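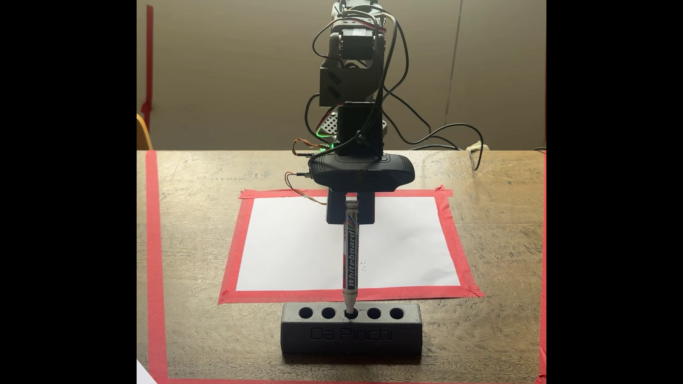 Waiting for the arm to make up its mind used to be the worst part of the job, according to one early tester of Gititton, the motion planning package that Lilel updated in August. The tester wrote on the project's message board that the new release "just gets on with it" and asked when the same change would reach the older branch.

Lilel has not given a date for that. The company said the older branch will get bug fixes only, and that users who want the new planner will have to move their configuration files over by hand.

The main change is in how Gititton handles short, precise moves close to a fixture, such as lowering a marker into a holder or lifting it out again. Earlier versions planned the whole path at once and started over if any part of it failed a collision check. The new version splits the path in two. A coarse planner brings the tool near the target, and a second planner, called Onari, takes over for the last 60 millimeters and keeps the tool close to vertical.

In Lilel's own test set of 1,934 pick and return moves, planning time fell by around 20 percent. The company has posted the logs but not the raw joint data. It said the gain was smallest on long moves across open table, where the old planner already did well.

Onari also changes how cables are treated. Users can now set a keep-out region that travels with the wrist - a rough stand-in for the cable loops on small servo arms - and the planner will turn down paths that wind the wrist more than 90 degrees from its starting angle. The limit can be changed in the settings file.

Two problems are listed as open. The viewer sometimes draws the keep-out region one step behind the arm, and calibration files saved with Priedītis, a separate camera tool, load with the table height set to zero. Lilel recommends entering the height again before running any move. A fix for the viewer is in testing, and the Priedītis import will be rewritten in the next release.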